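# Why Does Bread Go Stale Faster in the Fridge?

Kitchen Science Project, Trunitham Community College, fall term

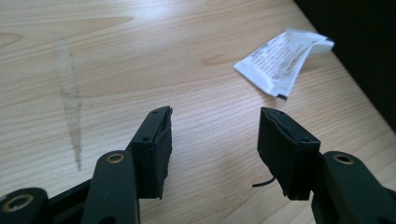 ## Where the question came from

My grandmother kept her bread in the refrigerator, and my roommate keeps his in a drawer. Both were sure they were right! I had always assumed that cold keeps food fresh, so bread in the fridge should win easily. Then I read in our course packet that the fridge is close to the worst place for a loaf, and I wanted to see it happen with my own hands (and teeth).

Staling sounds like drying out, and drying is part of it, but most of the change happens inside the starch. When dough bakes, the starch granules soak up water and swell, which makes the crumb soft. As the loaf cools, the starch slowly lines up again into firmer crystals and squeezes out some of the water. This is called retrogradation. It goes fastest at temperatures just above freezing, so right where a refrigerator sits. In a freezer the water is locked up as ice and the whole process nearly stops.

## What I used

- One batch of plain white dough, 461 g of flour, no sugar and no fat
- Keno instant yeast and ordinary table salt
- Zip bags, all from the same box
- A Himura kitchen scale
- A 200 g weight for the squash test
- A ruler marked in millimeters

I left out the sugar and fat on purpose. Both slow down staling, and I wanted a big effect that I could feel without lab equipment.

## Method

I baked the dough in a single pan so that every slice came from the same loaf. After it had cooled completely I cut even slices, threw the heels in the toaster for lunch, and bagged the rest. One set went on the counter, one in the fridge and one in the freezer. I stored them for 2 days.

The freezer slices thawed in their bags before testing. Then I did three things with each set:

1. Weighed the slices again to see whether water had left the bag.
2. Set the weight on the middle of each slice for 10 seconds and measured how far the crumb sank.
3. Asked classmates to taste small cubes without knowing which was which.

For the squash test I measured from the same side every time. My first try was a mess because I kept tilting the ruler, so I threw those readings out and started over with fresh slices from the same bags.

## Results

The weights hardly changed in any of the bags. That was my favorite result of the whole project! The fridge bread felt dry and crumbly, yet it had kept nearly all of its water.

The weight sank least into the fridge slices, by a clear margin. The counter slices were softer, and the thawed slices were the softest of all, very close to how the loaf felt on baking day. The tasters agreed with the ruler. Most of them picked the fridge cubes as "oldest," and several thought the freezer cubes came from a new loaf.

I had some fridge slices left, so I warmed them in the oven, still hoping to learn something from them. They came out soft again. Heating melts the starch crystals and lets the water back in, although the slices went hard quickly once they cooled.

## Problems

My ruler can't show small differences, and a slice of bread is not an even material. A big air bubble under the weight gives a silly reading. The Hashemi method described in our packet uses a flat plunger and a spring gauge, and I'd love to build one for the February session.

Mold is the other thing I didn't test. In humid weather the fridge does slow it down, so my grandmother may have had a good reason after all.

## Next steps

I want to run the same test with rye and with a milk bread. I'd also like to try a longer storage time, with a few slices checked every morning so that I can draw a proper curve for each storage spot.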